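The Flumunham Bedroom Set is a collection of still pictures and written notes on the making and tidying of beds in furnished lodgings. It is maintained by the Zosbridge Household Records Office and is supplied for teaching, cataloguing and non-commercial study.

# Flumunham Bedroom Set

## Contents

The set holds 867 pictures, arranged in 148 room folders. Each folder relates to one bedroom and contains a plain text note listing the bed, its linen and the fitted furniture. Folders are numbered in the order in which the rooms were entered in the register, and the numbers carry no other meaning.

```
flumunham/
 rooms/
 001/
 pictures/
 note.txt
 register.csv
 terms.txt
 CHANGES.md
```

## Scope

The set covers bedrooms only. Bathrooms, landings and shared kitchens are held separately in the Lurkow Set, which has its own terms. A bed may be recorded at any stage of making, and no stage is preferred over another. Sheets are entered under their general colour (white, cream, grey, patterned), and creasing is noted as light, moderate or heavy. 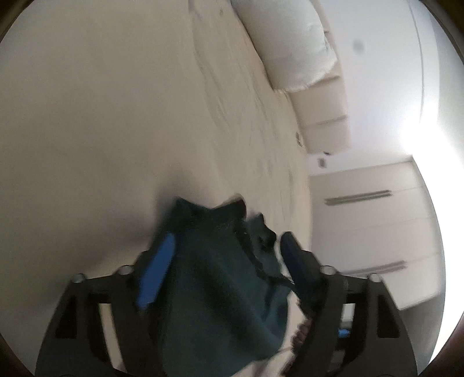

Headboards are entered as padded, plain or absent. Where a padded headboard is divided into panels, the word "panelled" is added. Pillows are entered whether or not they carry a separate cover, but cushions are not. Wardrobes are entered by the colour of the doors and the type of handle, with "bar", "knob" and "recessed" as the permitted terms.

## Fields in `register.csv`

| Field | Content |
|---|---|
| `room` | Folder number |
| `sheet` | General colour |
| `creasing` | light, moderate, heavy |
| `headboard` | padded, plain, absent |
| `wardrobe` | Door colour and handle type |
| `remarks` | Free text, up to 400 characters |

Blank fields indicate that the item could not be determined. They should not be read as meaning that the item was missing from the room.

## Known limitations

Creasing was judged by eye and the boundary between light and moderate is not firm. Cream and beige sheets were entered under a single term in version 1 and have been left so in version 2. Strong daylight affects the apparent colour of walls and doors in a number of folders, and users comparing paint or linen shades should not rely on the pictures alone.

## Terms of use

Copies may be made for teaching and private study. Reuse in sales or letting material is not permitted. Published work should cite the set as "Flumunham Bedroom Set, version 2, Antoniuk Collection".

Corrections to the register are accepted in writing and should give the folder number and the field concerned. Accepted corrections are listed in `CHANGES.md` and included in the November release.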